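So I've finally done it – I've painted the spare room ceiling. Those of you who were at the Haslam catch-up in November will remember me banging on about colour for most of the afternoon (sorry, Shinji), and several of you said to report back, so consider yourselves reported to.

I'd had white ceilings in every house I've ever lived in, including the rental in Trastthorpe where the white was more of a weak tea. My mum thought anything else would make a room feel like a cave. But I kept going back to a dark red ceiling over green walls, and once that was in my head the sample pots of cream didn't stand a chance. 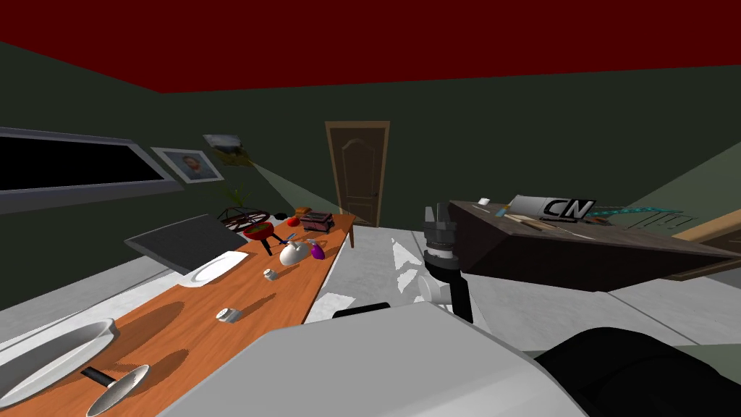 Karthik Wickramasinghe
Newsletter editor and occasional painter

First lesson: buy the good roller. I started with the cheapie from the back of the shed and it shed fluff all over the first coat, so I had to sand it and go again. Second lesson: dark red needs a tinted undercoat. I was told this in the shop and ignored it, and it took 3 coats to stop looking like a sunburn. The paint came to $314, then $372 after I went back for another tin on the way home from Jedholm. Ouch!

The neck is another matter. I did most of it with my head tipped back for 2 evenings in a row and couldn't reverse the car properly for a week.

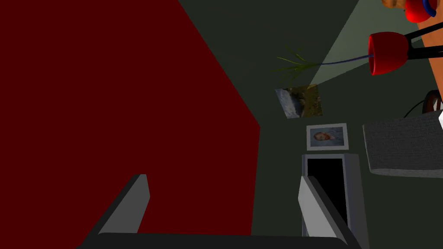 What surprised me was how much the colour moves about through the day. At breakfast it's nearly brown, and by five in the arvo it's gone properly rich and I find myself standing in there with a cuppa doing nothing at all. Would I do the lounge? Ask me when my neck's better.

If you've been game enough to paint a ceiling, drop me a line before the next issue – I'd love a few more stories.

Filed under: Around the House, Members' Yarns

Comments (3)

Shinji Hattori
Apology accepted. What finish did you use? I went semi-gloss once and could see every bump.

Karthik W
Dead flat, mate. Hides a multitude of sins.

harik_gardener
Ours is navy! Took forever to cut in round the light fitting but no regrets.

Contact the editor | © Haslam Home & Garden Group | Back to top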